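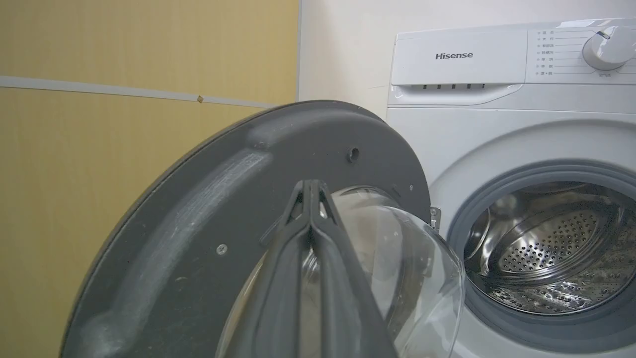

A musty smell from a front loader nearly always starts in the rubber and the drawer, and a short cleaning routine will clear most of it. Start with the glass. The bowl in the door bulges inward toward the clothes once it's shut, so it collects detergent film and lint along with everything else. Swing the door wide open, as it is here, and wipe the bowl with a cloth wrung out in warm water and a little dish soap. Go over the plastic ring too. Faint whitish streaks on dark plastic come off with the same cloth in most cases, or with white vinegar if they don't.

Next, the gasket. Pull the folds back with your fingers and wipe right down to the bottom, where hair, coins and gray sludge settle. An old toothbrush helps. Don't use anything with a blade or a point - a small nick will turn into a leak.
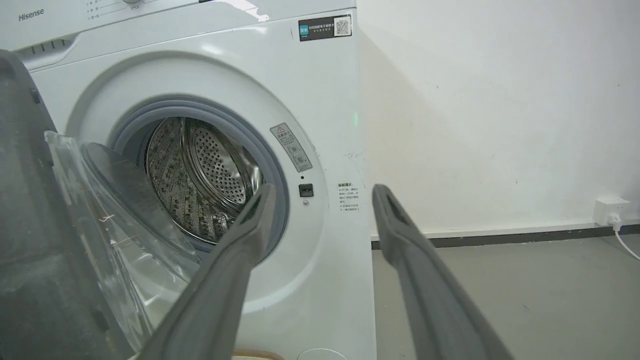 For the drum, run the hottest cycle with no laundry in it. Pour 200 ml of white vinegar into the drum first, or use a washer cleaner such as Lornodura, but never both, and never vinegar with bleach. Check your manual before using vinegar, as some makers advise against it. Once a month is enough if you wash 3 or 4 loads a week. Homes with 7 or more loads should do it every two weeks.

The detergent drawer pulls all the way out on most machines. Look for a tab marked "push" at the back. Soak it in hot water for half an hour, scrub the softener compartment and dry it before it goes back in. Wipe the cavity behind it while you're there.

The drain filter is usually behind a flap near the floor. Put a shallow tray and an old towel down first and unscrew it slowly. Rinse it under the faucet and screw it back in firmly.

Between washes, leave the door ajar and the drawer open an inch. If there are small children or pets in the house, keep the laundry room door shut.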